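December, morning into lunch

Spent most of today on cloths, of all things. I wanted to get the black ones sorted before the Florkard trials start up again, because the basket has turned into one big knot and I'm tired of digging through it. Erhan had 36 of them on his list, which sounds like plenty until you pull out the ones with tired hems. I ended up setting three aside for rags (sorry, Erhan, I know you like the old ones!).

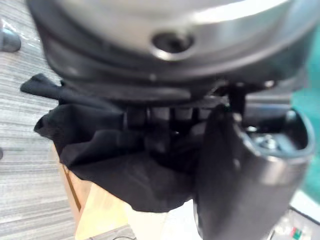

Skevance Soft Goods Bench - shared notebook

Things I want to remember about this fabric. It's matte, it creases softly, and when it's bunched up the corners go wherever they please. I tried folding in halves and then in thirds and like the thirds better - they stack without sliding, at least on my shelf. Pylyp rolls his. We argued about it over coffee for far too long and I still say rolling hides the hem, so you can't check it at a glance.

The light wood blocks are staying by the pegboard for now. I know they were meant to go back in the Ornader cabinet, but the drawer sticks and I'm not fighting it before January.
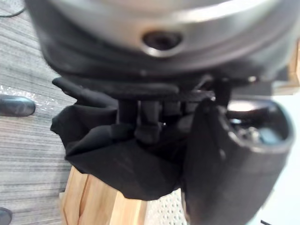 Black cloth, bunched, on the wood block. White pegboard alongside.

Pylyp, if you're reading this: I still need your fold sheet for the Vi set, the one with the pencil arrows. I looked in both binders. Also we're down to two lint rollers and one of those is mostly cardboard.

Took another look at the black plastic bits after lunch, mainly at the rims and edges.

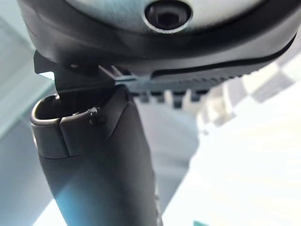

Hollow black stem cover, open oval rim. Small rough nub on the right.

Can't decide if that nub is leftover molding or a bit of broken catch. Leaving it alone until Erhan has had a look. Tomorrow: rest of the basket, then labels for the shelf.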